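THE BIN REPORT
From the Kimero House tenants' newsletter

Regular readers will recall that last month's column ended with a promise that I would stop writing about trash. I kept that promise for the whole of the month in which there was no column.

What brought me back was a note from Melur Raju on the second floor, who wanted to know whether a paper cup goes in with the paper. It is a fair question and it has been asked at Kimero House, by my reckoning, since the first paper cup was carried through the front door. The answer is no. A drink cup usually has a thin plastic lining, which is why your coffee stays in it, and our hauler does not want it in the paper. It goes in the regular trash. I know it says "paper" in the name. A hot dog is not a dog.

While we are on the subject, some housekeeping about bottles, which is where most of us go wrong.

Empty them. I don't mean drink until you are bored and then screw the cap back on. There is a kind of bottle that shows up in our recycling with an inch of milky coffee in the bottom, and after a warm weekend in the bin room it acquires a personality. Pour it out, give it a quick swish of water, and you are done. You do not need to wash it as if your mother-in-law were coming. Qistina Govindasamy confessed to me in the elevator that she had been running hers through the dishwasher, and I would like her to have her evenings back.

Caps stay on. This is a change. For years the notice by the mailboxes told us to take them off, and a few of you took that so much to heart that there was a jar. The hauler now wants the cap screwed on after the bottle is rinsed, so the small bits don't fall through the sorting belts. The jar may be retired. If you started the jar, please come and get it.

Flat boxes are flat. I refer to drink cartons and the small printed boxes that snacks and teas come in. Open both ends and press. An unflattened box takes up the space of 5 flattened ones, a figure I arrived at by standing in the bin room with a box, and which I will defend against all comers.

Now to liners, a subject on which I have received more mail than on the boiler. The lobby wastebasket is getting a liner that fits. The old ones were made for a much larger bin, and if you tossed in anything heavier than a receipt the whole bag slid down to the bottom and sat there sulking. Sulastri Nugroho has found a smaller size, sold in boxes of 500, and we have agreed to buy one box and see whether any of us lives to finish it. When you change the bag, pull it well over the rim and fold it down on the outside. It takes two seconds longer and saves the next person from going in after it with a bare arm.

I should mention the objection from apartment 102. Valdemar Mogensen holds that a wastebasket in a lobby only encourages people to have waste. He would like it removed, on the theory that we would all then carry our bottles upstairs and deal with them like adults. I have met the adults in question. In my experience they would carry the bottles as far as the radiator and leave them on top of it. Still, his letter was well written and both sides of the paper were used, so I pass it on with respect.

Aisyah Khoo asks, finally, whether it would kill people to aim. She has the apartment nearest the lobby and hears a good deal of plastic hitting floor after ten at night. I put it to you on her behalf. The bin does not move. You may walk right up to it. If a bottle lands beside it you are allowed to bend down and try again, and there is no penalty for the second throw.

The May pickup schedule is taped up inside the bin room door. Cardboard still goes out with the bottles and not with the regular trash. Anything larger than a suitcase needs a call to the office first, and yes, that includes the treadmill, which I see has now been leaning against the back wall long enough to be considered a resident.

Letters about trash can be left in my mailbox. Letters about the boiler should go to the people who own the boiler.

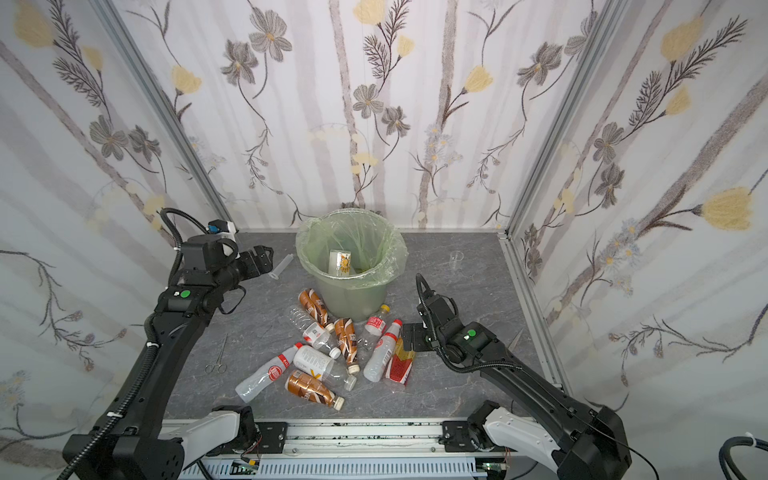 PLEVVILLE, May. Bottles on the floor, one sunflower cup safely in the bin. The cup, as Melur Raju now knows, is in the right place. The bottles want rinsing, capping and a trip to the recycling, and the red-and-gold box could stand to be a good deal flatter.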